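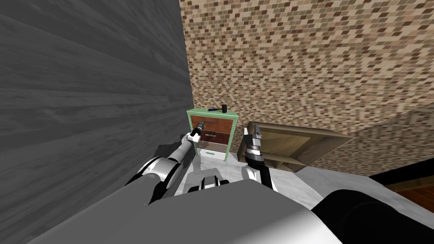 Trying out Festudetti, the pretend-room pack from Firance

So I finally caved and got the license. Some of you have been writing in since January to ask what I thought of Festudetti, and my stock answer was that I had plenty of simulators already and no wish to pay for another one. Then Albane Hamel over at Cormier let me sit in on one of her sessions, I watched a robot with two arms go at a dresser in a room tiled like somebody's ambitious bathroom, and I went home and bought the thing that evening. It's $1,779 for the year for one seat. I'll get to whether that's fair.

What you get is a big pack of household rooms for practicing arm work, with furniture that has working drawers and doors, a pile of small objects, and a ready-to-go robot with two arms and a gripper on each. You bring your own controller, or you drive it by hand like I did. The full pack has 1,000 room layouts, and they are put together by shuffling walls, floors, and furniture, so the taste level goes up and down quite a bit! Mosaic wall, marble floor, mint-green cabinet with wood drawer fronts. I wouldn't live there, but I've grown fond of it.

The install took me most of a Saturday morning, and half of that was my own graphics driver. The other half was the asset download, which stops dead if your computer goes to sleep and then starts over from the beginning (I did this more than once). Turn off sleep first. The setup guide mentions it near the bottom of the page, in small type.

Once it's running, it's really pleasant. The robot comes up in the room, you pick a camera, and you can switch to a close view behind either gripper with one key. I live in those close views. They're also where you notice the rendering getting a bit rough: fine patterns like the wall tile go speckly and start to band as they run off into the distance. If you're training anything that looks through that camera, you may want to turn the texture smoothing up. It's under Display, and it's off by default for speed.
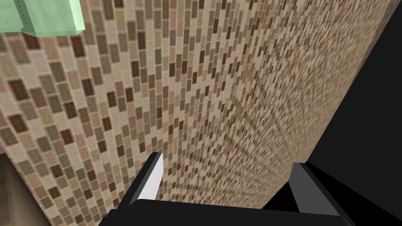

Close view behind an open gripper. See how the tile turns to grain over toward the right.

Drawers are what I bought this for, and I spent nearly all my time on them. The dresser in this layout has three, with thin little handles that leave hardly any room for fingers. My first dozen tries were awful. I kept coming in too low, or bumping the front and shoving the arm off to one side. The contact feels good, though, much less mushy than in Jukau, which I used all last year and where everything seems to be made of pudding. When you press a finger on a drawer front here, you know you've pressed it.

I'd love a better way to park the arm you're not using. Right now I just leave it standing up with the fingers open, and it's forever in the way of something I want to look at.

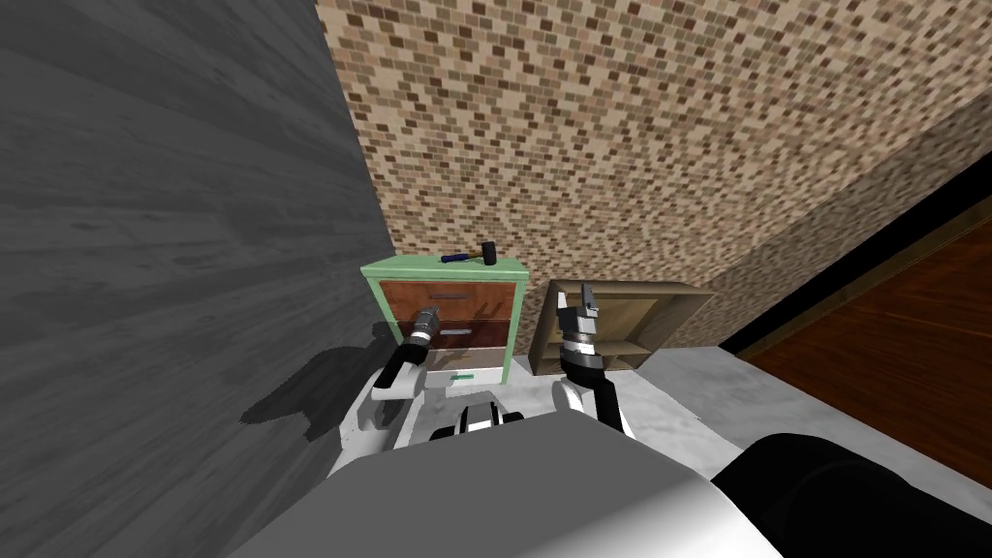

Left gripper up against the top drawer, right arm parked. The hammer on top came with the layout.

My grumbles, then. Shadows are the big one. They come out with stair-stepped edges when you're looking from close up, and at the default setting it's pretty obvious on the wood floors. It didn't bother me for driving by hand. Albane says she renders her training runs at the higher shadow setting and just puts up with the wait, and she's a lot more patient than I am. The other grumble is that you can't save a camera position with a name, so I've got a sticky note on my monitor with settings scribbled on it like it's 1998.

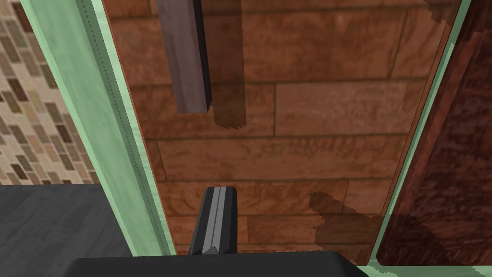

Floorboards from overhead, default shadows, jagged edges and all.

Is it worth the money? If you only want to see an arm move around, no, there are free tools that will keep you happy for months. If you're working on drawers, doors, and cluttered rooms, and you're tired of building every cabinet yourself, I think it is. I've already renewed in my head. There's a trial with two rooms in it, and the drawers work the same as in the full pack, so start there and see how your computer copes.

I'm moving on to cabinet doors next. If you've got a controller setup you like for those, hit reply and tell me about it, and screenshots are very welcome!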